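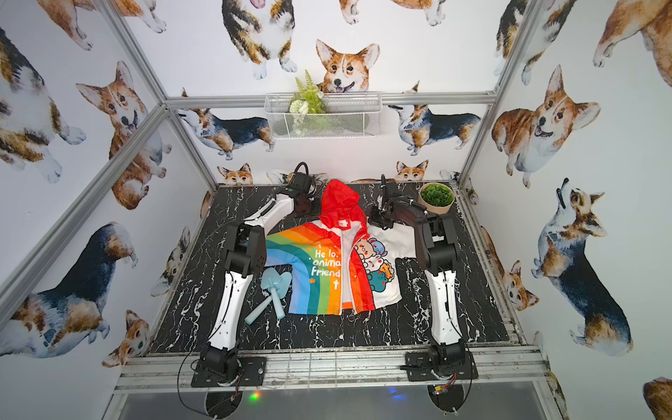 Photo: Undora Family Services

How to Fold a Child's Hooded Windbreaker
Household Skills – Clothing Care

Lightweight hooded jackets take up a surprising amount of space when they are hung on crowded hooks. Folded properly, they fit in a drawer or a school bag. The method below is taught in the Undora clothing care course and suits most zippered windbreakers in children's sizes. A shirt folded the same way will also hold its shape, but the steps for the hood may be skipped.

Before you begin

Check the care label and make sure the jacket is fully dry. Empty the pockets, including any inside pocket. Small toys, such as a plastic sand shovel, should be put away before folding. Choose a flat surface at least 52 inches wide so that both sleeves can be opened out.

Step 1. Lay the jacket flat
Place the jacket on its back with the front facing you. The hood should point away from you, as with the red hood in the photo, and the sleeves should extend to either side. Smooth the fabric from the center outward with the palm of your hand.

Step 2. Close the front
Pull the zipper up to the collar. If there is a placket, press it flat along its full length. On jackets with a different print on each half, the zipper line is a convenient guide for the folds that follow.

Step 3. Fold the hood
Bring the hood down over the chest. Tuck any drawstrings inside it. A hood with a stiff brim may be folded in half first.

Step 4. Fold the sides
Turn the jacket face down, keeping the hood in place. Fold one side in toward the center, then lay its sleeve straight down along the body. Repeat with the other side. The result should be a long rectangle of even width.

Step 5. Fold from the hem
Bring the hem up to the middle, then fold once more to meet the collar. Turn the bundle over. Slippery fabric may open again – if so, roll the jacket from the hem and secure it with a soft band.

Storage

Stand folded jackets on edge in the drawer, with the fold facing up. Avoid placing heavy items on printed areas, and keep printed surfaces from touching each other in warm rooms. Jackets put away for the summer should be taken out in October and checked for fit, stuck zippers and worn cuffs.

Page last reviewed: Sun 29 April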